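Kategorie: Presse / Neues aus der Küche

Zuletzt aktualisiert: 8. Juli 2024

Ramby macht Platz am Herd: Unser neues Heft über das Aufwärmen ist da

Ramby – Ich gebe zu, mit einem Heft über Reste hat bei uns im Verlag keiner gerechnet, ich am allerwenigsten. Eigentlich sollte es im Juli um Sommerkuchen gehen. Dann kamen nach unserem Aufruf aber 814 Zuschriften zum Thema »Was macht ihr mit dem Essen von gestern?«, und damit war die Sache entschieden (der Sommerkuchen kommt nächstes Jahr, versprochen!). Ab sofort liegt »Gestern gekocht« in den Läden von Herkis und in unserer kleinen Verlagsbuchhandlung in Ramby.

Ich habe das Heft selbst geschrieben und dafür ziemlich viel kalten Reis gegessen. Herausgekommen sind 42 Rezepte, dazu ein Kapitel über Gefäße, eins über Brot und ein recht langes über Kartoffeln, weil ich bei Kartoffeln nie ein Ende finde. Wer schon unser Suppenheft kennt, findet sich sofort zurecht: links die Zutaten, rechts der Weg, unten Platz für eigene Notizen und Fettflecken.

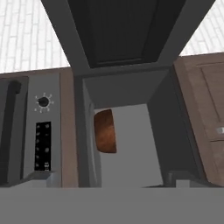

Muss man für das Heft besonders gut kochen können?

Ein Topf, eine Pfanne und ein bisschen Appetit reichen völlig aus. Die Rezepte fangen ja da an, wo jemand schon gekocht hat, und die meisten stehen nach 14 Minuten auf dem Tisch. Etwas länger dauert der Brotauflauf, aber der macht sich im Ofen allein.

Am liebsten mag ich das Kapitel über Eintöpfe. Die Linsen von Seite 14 esse ich inzwischen nur noch am zweiten Tag, mit einem Schuss Essig und viel Petersilie, und wer mag, brät ein paar Scheiben altes Brot dazu. Auch die Nudelfrage habe ich sehr ernst genommen: Ich bin für die Pfanne, mit Butter, bis die Ränder knuspern. Die Redaktion war gespalten, deshalb stehen jetzt beide Varianten drin. 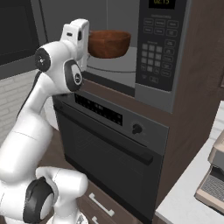 Über Gefäße haben wir uns länger unterhalten als über jedes Rezept. Mein Rat im Heft ist schlicht: Keramik oder Glas ohne Metallrand, den Deckel locker auflegen und zwischendurch umrühren. Eine Schale aus Holz wie die rotbraune, die hier hinten auf dem Drehteller steht, nehme ich dagegen lieber für Salat oder Obst, denn Holz kann in der Mikrowelle austrocknen und reißen. Suppe wärme ich sowieso am liebsten auf dem Herd auf, bei kleiner Hitze, mit dem Löffel in der Hand.

Gedruckt wurde das Heft bei Umik, auf einem Papier, das auch mal einen Spritzer Tomatensoße verzeiht. Die erste Auflage liegt bei 500 Stück. Das ist für uns eine ganze Menge, und ich freue mich wie verrückt, dass schon etliche davon vorbestellt sind!
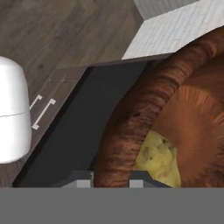
Küchenfront aus dunkelbraunem Holz mit weißen Bügelgriffen.

Zum Erscheinen laden wir noch im Juli zu einem Resteabend in die Verlagsbuchhandlung ein. Das Café Skov von nebenan stellt Teller und Getränke, ich bringe Linsen mit, und alle anderen bringen mit, was der Kühlschrank hergibt. Den genauen Termin hängen wir ins Schaufenster. Der Eintritt ist frei, Platz ist leider nur begrenzt – also bitte kurz anmelden, am besten telefonisch im Laden.

Redaktionen bekommen auf Wunsch ein kostenloses Rezensionsexemplar. Drei Rezepte dürfen bei Nennung des Hefttitels frei abgedruckt werden, nämlich die Linsen, der Brotauflauf und die Kartoffelpuffer aus Püree.

Kontakt | Impressum | Datenschutz | © 2024 Verlagsbuchhandlung Ramby | Nach oben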